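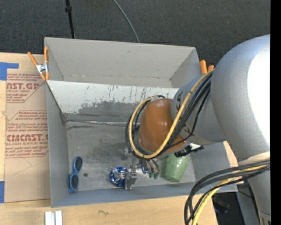
Bin station with the arm reaching in. Objects in the bin: sunglasses, a blue and silver item, a green cup.

Setting Up a Bin-Picking Station for an Open Day
Posted by Vimala Pinto, Mar 2, 2020

These are the setup notes for the bin station at the Tornell open day. They assume you already have a working arm, a calibrated camera and a gripper you trust. They cover the bin, the objects, the reset routine and the visitor side. Controller configuration is in a separate page by Sudheer Alva.

1. Fix the bin

Use a rigid open bin with a flat floor. Gray is a good color, as most household objects stand out against it. Put the bin on the table within comfortable reach of the arm, then check that the gripper can touch all four inside corners without the wrist hitting a wall. If one corner fails, move the bin. Do not change the arm's joint limits to get at it.

Clamp the bin with spring clamps, one on each side. Clamp handles stick out and must be added to the collision model. A box slightly larger than the clamp is enough.

A slanted panel inside the bin makes objects slide back toward the middle and keeps them off the rear wall, where the fingers have no room to close. Expect the panel and floor to scuff. Scratches do not affect grasping, but a shiny new surface can upset depth readings, so run the station for a day before you record a background.

2. Route the cables

Move the arm by hand through its full working range before powering the gripper. Watch the loop at the wrist. It needs enough slack for a full turn of the last joint and must not drop low enough to catch a clamp. Repeat with the gripper at the bin floor, the position where slack is most often short. Tie loose cables to the arm and keep them off the table.

3. Choose the objects

Pick objects that differ in shape and stiffness. A tapered cup, a pair of sunglasses and something with a crinkled shiny surface make a reasonable starting set:

Cup. Easy when lying on its side. Grasp across the body, away from the wide end.
Sunglasses. Hard when standing against a wall. Lower the approach speed and allow the gripper to push them flat first.
Shiny items. Depth data will have holes. Fall back to the color image for the outline.

Leave out glass, anything with a sharp edge, and anything a visitor has just handed you. Anong Phetsri keeps a box of spares at the station. Replace an object as soon as it cracks.

4. Set the speed

Set arm speed to 60 percent of the normal test value. Visitors follow the motion better and a bad grasp does less damage. Set the gripper force with the softest object in the set, then try the heaviest. If the heaviest slips, remove it from the set and leave the force alone.

5. Dry run

Run 200 picks the day before, with no one talking to the operator. Log each failure under one of these headings:

Missed
Slipped during lift
Collision stop
No grasp found

Collision stops must be cleared before opening. The other three are acceptable in front of the public as long as the arm recovers without help. After two failed attempts on the same object the program should move on to a different one.

6. Running the demonstration

Each session lasts roughly 9 minutes. Two staff are required. The operator stays at the stop button and does not answer questions. The presenter faces the visitors and handles all questions.

Order of work:

Presenter checks that visitors are behind the floor line.
Operator homes the arm and confirms a clear bin area.
Presenter places the objects, steps back and calls "clear."
Operator starts the program.
Operator stops the arm before anyone reaches into the bin.

The last step has no exceptions, including for staff.

7. Between sessions

Wipe the fingertips with a dry cloth. Push on each clamp. Check the bin against the tape marks on the table and, if it has moved, touch off the corners again. Write the session number and any stops in the log.

Corrections to Lakshmi Thomas at the Tornell desk. The next revision of this page is due before the August visit.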